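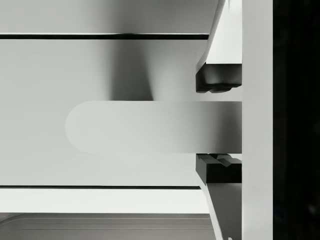
Grises de distinta claridad, junto a un blanco casi puro y al negro, en una imagen generada por ordenador.

Gris es el nombre que reciben en español los colores acromáticos intermedios entre el blanco y el negro, y también los muy poco saturados que se perciben próximos a ellos. Pocos nombres de color abarcan un territorio tan amplio: caben en él la ceniza, el plomo, la perla, la niebla, el granito y el pelaje de un buen número de mamíferos. Se le atribuye a menudo falta de carácter, fama bastante injusta para un color que sostiene buena parte de la pintura, la fotografía y la imprenta.

Etimología y usos de la palabra

La voz gris es de origen germánico y tiene formas hermanas en francés, en catalán y en neerlandés. Convive en español con términos más antiguos o más restringidos. Cano se aplica al pelo, ceniciento a lo que recuerda a la ceniza, y rucio o tordo a los caballos y asnos, con matices que los criadores distinguen con una finura admirable. Pardo, que hoy se acerca al marrón, ha servido en muchos textos para telas sin teñir que un lector moderno llamaría grises sin dudarlo.

En sentido figurado designa lo apagado o poco brillante («una tarde gris», «una carrera gris»). La expresión zona gris nombra aquello que no encaja del todo en ninguna de dos categorías, y la eminencia gris es quien influye en las decisiones sin ocupar el cargo visible.

Percepción

Un gris neutro refleja en proporción parecida todas las longitudes de onda visibles. Su aspecto, sin embargo, depende muchísimo de lo que tenga alrededor. El mismo gris medio parece claro sobre negro y oscuro sobre blanco; rodeado de rojo se tiñe de un leve verde azulado, y rodeado de amarillo tira a violeta. Este fenómeno, el contraste simultáneo, puede comprobarse en casa con unas tijeras y unas cartulinas, ¡y sigue sorprendiendo aunque se conozca la explicación!

La claridad percibida tampoco crece al mismo ritmo que la luz reflejada. Una superficie que devuelve cerca del 18 % de la luz se ve más o menos a medio camino entre el blanco y el negro, y de ahí procede la tarjeta gris con la que los fotógrafos miden la exposición.

Obtención en pintura

La receta más conocida, blanco con negro, produce grises que suelen inclinarse hacia el azul. Muchos pintores prefieren mezclar colores complementarios, por ejemplo azul ultramar y tierra de Siena tostada, y rebajar el resultado con blanco. Se consiguen así grises cálidos o fríos según la proporción, con una vibración que la mezcla directa rara vez alcanza.

La grisalla lleva la idea al extremo y construye toda la obra en una sola gama. En los retablos flamencos se empleó con frecuencia en el reverso de las alas para imitar esculturas de piedra, y algunas engañan todavía a unos pasos de distancia. También sirvió como capa preparatoria, sobre la que después se aplicaban veladuras de color.

En los talleres de cerámica de Gatasano el gris se obtiene sin pigmento alguno: la cocción con poco oxígeno oscurece la arcilla, y del momento en que se cierra el horno depende que las piezas salgan plateadas, plomizas o casi negras. Los alfareros locales distinguen 7 tonos con nombre propio, desde el «humo claro» hasta el «hollín».

Clasificación y muestrarios

El gris es una pesadilla deliciosa para quien intenta ordenarlo. El muestrario textil Stutwood, dedicado en origen a los paños de lana, recoge 56 grises repartidos en cálidos, neutros y fríos. La carta Navarrete, destinada a pinturas de fachada, es mucho más extensa: de sus 3.437 referencias, unas 600 pertenecen a la familia del gris, incluidos los verdosos y los rosados. La carta Hudness prescinde de los nombres y ordena las muestras solo por claridad, un sistema cómodo para la imprenta y algo árido para elegir cortinas.

En los sistemas digitales de ocho bits por canal, un gris neutro se expresa con valores iguales de rojo, verde y azul. Hay por tanto 256 niveles si se cuentan los dos extremos, negro y blanco.

En la naturaleza

Abundan los animales grises, y con mecanismos muy diversos. En las aves el tono suele depender de la melanina y de la estructura de la pluma; en los caballos tordos, el pelo oscuro del potro se aclara con los años mientras la piel permanece oscura. Entre los minerales destaca la galena, de brillo metálico intenso y fractura en cubos, uno de los grises más espectaculares que puede ofrecer una roca.

Véase también

Grisalla
Contraste simultáneo
Escala de grises
Cerámica negra
Blanco
Negro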